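Wrist camera only, how much do you vary the room?
Forum: Data collection and teleop
5 replies

tadden_k
Posted 9:12 am

We are collecting pick and place examples with a hand-held gripper, one wide-angle camera at the wrist, no overhead view. Target is 700 episodes for a single task: pick up an item off the floor and put it in a bin. We have 402 so far. The first policy we trained on them does fine in the spot where we recorded most of them and falls apart when we carry the bin into the next room.

My question is how much variety other people put into the background compared with the object. My lead wants the remaining episodes done in the same place so the set stays clean. I think that makes the problem worse. Looking for real experience either way.

lindiwe_n
Posted 9:40 am

I ran collection at Allthorpe for a project called Cele, close to the same task. We moved every 20 episodes. New corner, new floor if we could get it, lights on or off. Furniture stayed wherever people had left it. The office was the best place we had, since there is always a desk or a chair in view and somebody has always moved it by the next morning.

Large cylinders gave us the most trouble. A tube on its side can be grabbed at the end or across the middle, and if your operators mix the two without thinking, the policy averages them and closes on air. Pick one and write it on the wall. 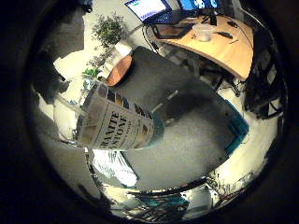

We also kept two or three things on the carpet that were never the target. Before we did that, the policy went for anything lying on the floor. After we added them it went for the wrong thing much less, though it still got fooled by objects of a similar color.

So I would not spend the rest of your budget in one place. Split it across as many rooms as you can get into.
Lindiwe Ndlovu

gearbox_pete
Posted 10:25 am

I disagree with some of that. If you have 402 episodes in one room and the success rate there is only "fine", you have a grasp problem first. Adding rooms will hide it. I would get it solid in one place, then move.

Also check your operators. On our set half the failures came from one person who started each episode with the gripper already pointed at the object. The model never saw a search phase so it could not do one. Lighting and carpet had nothing to do with it.

tadden_k
Posted 10:51 am

Fair. In the original room it gets the item most of the time and the misses are near misses, gripper a little short. In the new room it doesn't even approach. It drifts off toward the wall. To me those look like two separate problems.

I went back through some episodes and we do start too close. Not all of them, but a lot.

zotonum_user
Posted 11:30 am

Drifting toward the wall sounds like it has tied the motion to something in the background. With a fisheye at the wrist you get a huge amount of room and not much object until you are close. Crop test: mask the outer part of the circle, retrain on what you have, see if it still drifts. Costs you one night of training and no new data.

We log everything in Zotonum and tag each episode with room, operator and start distance. If you don't have tags, add them now before you record the rest. Going back later is miserable, I did it in August and would not do it again.

lindiwe_n
Posted 11:58 am

Pete, I'd agree if the near misses were large. A little short is often calibration or latency between the camera and the gripper width reading, and you can fix that while you collect elsewhere. No need to wait.

On masking, be careful. We tried it and lost the wide view that helped it find the bin after the grasp. Worth running as a test, I wouldn't ship it.

Start distance matters more than I said above. We had operators take two steps back before pressing record.

gearbox_pete
Posted 12:20 pm

You can fix it while you collect, but then the episodes from before and after the fix don't match. I've been burned by that. Fix timing first, it's a day of work.

tadden_k
Posted 1:05 pm

Plan for now: check camera to gripper timing this afternoon, run the mask test overnight, then record the rest in other rooms with tags and a longer approach. I'll argue the room thing with my lead once I have the mask result. Does anyone have a tag list they can paste?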